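Thread: Pilling on black merino/acrylic rib knit – wash settings or fibre?

Dinderico
Apr 26, 2023
I have two black rib knit jumpers, both 2x2 rib, both labelled 70/30 merino and acrylic. One pilled along the forearms within 8 wears. The other has done 20 and is still clean. Same machine, same detergent, 30 degrees, wool cycle. I turn them inside out. Is it the spin speed, or is the yarn simply different despite the label?

Biwott
The label gives you fibre content and nothing else. Staple length and twist matter more for pilling. Short staple with low twist feels softer in the shop and sheds ends faster. Pull one yarn from the inside seam allowance of each and untwist it. If one falls apart in a couple of turns, there is your answer.

Jurkeo
Disagree that it's mostly yarn. Forearms only means abrasion. Desk edge, bag strap, coat lining. If it were staple length you would see it across the body as well.

For comparison, black knit with ribbing, bunched up the way a sleeve gets:
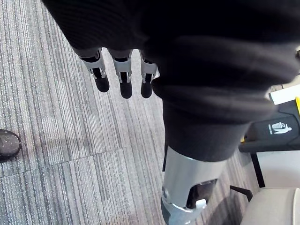 Black knit, gathered into folds along the top.

Folds like those rub against each other all day. Push your sleeves up and the high points of the rib take the wear.

Dinderico
I do push the sleeves up on the one that pilled. Didn't think of that. The other has tighter cuffs and stays down.

Biwott
Abrasion brings the pills up, yes. It still needs loose ends to work with. A high-twist yarn will take the same rubbing and show a lot less. Both things can be true, but only one of them can be checked before you buy.

Windesex
Storage question while we're here. I keep my knits in plastic over summer and take them out in February. Does that make pilling worse, or is it only a moth and moisture matter?

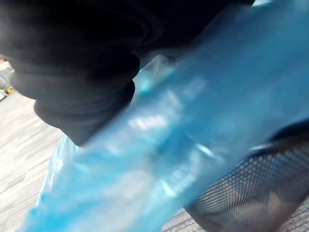 Blue bag, thin enough to be partly see-through.

Jurkeo
No effect on pilling that I know of. Moisture is the problem. Anything put away slightly damp will smell by autumn. Cotton bag if you don't have moths, sealed plastic if you do.

Biwott
Agreed on that one. Wash before storing either way – moth larvae go for skin oils and food marks first.

Joscha Wendt
Back to the original question. Drop the spin to 400 and use a mesh bag. Then remove the existing pills with a comb, not a battery shaver, as shavers nick rib at the edges.

Jurkeo
Shaver is fine on rib if you lay it flat and don't press. I've had mine for 16 years of jumpers.

Dinderico
Untwisted a yarn from each. The pilled one came apart in 2 turns. The other held. I'll keep the sleeves down on the bad one and try the comb first.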